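Friday, quick notes before I lose them

Third week of the hand-held demo thing and I finaly have a result I'd put my name to. Writing this between two training runs so excuse the state of it.

Short version for anyone new. We don't teleoperate the arm anymore. We record with the gripper in the hand, camera on the gripper, and train the policy straight off that video plus the tracked pose. Skalon (our arm, long story, needs a new wrist cable AGAIN) only sees the policy at the end. No arm in the training data at all.

The question since January has been how many demos. Frans Leemans kept saying 2,000 and I kept saying we don't have the wrists for 2,000. So we did it properly. Same task, same table, same tray. One policy on the full 2,000, one on 800 picked out of them. Twenty trials each on the arm.

Picking the 800 is the bit I care about. Not random. Rafail Karras wrote a small filter, we call it Marley for no good reason, that throws out demos where the approach looks too much like one we already have. It only looks at the last 2 seconds before the fingers close. Everything before that is just people waving a gripper over a table – fine, but the policy seems to learn it from very little.

The task is the tea tray. Pull one tea bag out of the pile, put it down on the table, done. Sounds dumb. It's horrible. The mesh bags are see-through so depth is useless, and the strings lie over everything. Grab one bag, get three.

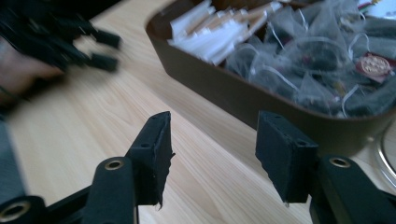

Gripper view, fingers open, tea bags and paper sticks waiting in the tray.

Results. Full set: 13 out of 20. Filtered set: 14 out of 20. So a tie, basically, I'm not going to wave a one-trial difference at anybody. But a tie at 800 is the whole point! Training went from overnight to done by lunch.

Failures are more interesting than the score. With the full set most of the misses were string snags, bag comes up, neighbor comes with it. Filtered policy snags less but closes early, pinches air just over the pile. Four of its six misses were that. My guess is the filter is too keen on unusual approaches and we kept a bunch of hesitant ones where the person half closes, backs off, goes again. Rafail thinks it's the time sync between pose and video. We argued. We'll check both.

Things I'd do different:

Shuffle the tray more. Too many demos with the paper sticks in the same spot, and I'm pretty sure the policy uses them as a landmark. Moved them for a few extra runs (not in the numbers) and it got noticably worse.

More than one demonstrator per session. Frans goes in steep, I go in flat, and you can tell whose demos the policy liked that day.

Log finger width from the start. We were estimating it from video for the first week, and those are the messiest demos in the set.

Also tried the Ramesa encoder in place of our own image backbone. No difference I could see, slower to load, went back. Might be worth another go on the full set but not this month.

Next up is the same comparison on a second task so this isn't just a tea bag paper. Probably cutlery. Ketilsson has been offered as the second arm if the cable on Skalon isn't fixed by then, different reach, so the start poses need redoing – ugh.

Filter code is messy but I'll put it up once Rafail lets me rename his variables. Run just finished, going to look at the curves.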